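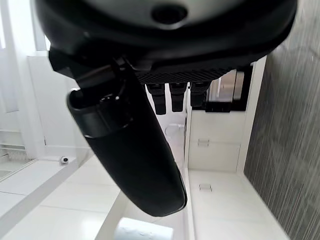
The white room is a style of home interior in which the walls, doors and larger storage pieces are all kept to white or very near it, so that daylight from the windows is passed around the space as freely as possible. It has long been a favorite in the town of Urnwood, where winters are dim and the houses stand close together, and where people will happily tell you how much longer the afternoon seems to last in a room like this. A bright window with pale upright frame lines and a tall, flat white panel near it, with only a thin seam to break up the surface, make a very typical pairing. Small devices are often chosen in white as well, and a little security camera set down on the floor at the foot of such a panel hardly interrupts the look at all.

History

The local fashion is usually traced to Kobina Mensah, a house painter who kept a shop on Tsao Street and mixed his own whites – 117 of them by the end of his working life, each with a card and a handwritten note. His best-loved shade, Unonden, has a drop of yellow in it and is still asked for by name, especially for bedrooms that face north.

Care

White rooms do ask for a bit of patience. Door edges and the wall beside a light switch show fingerprints first, and a soft damp cloth once a week will keep most of them away. Many households hold back a small jar of the original paint for touch-ups, stirred well and put on with a narrow brush – preferably in the morning, when the light is kind and every missed spot shows up clearly.

634 shares
2 comments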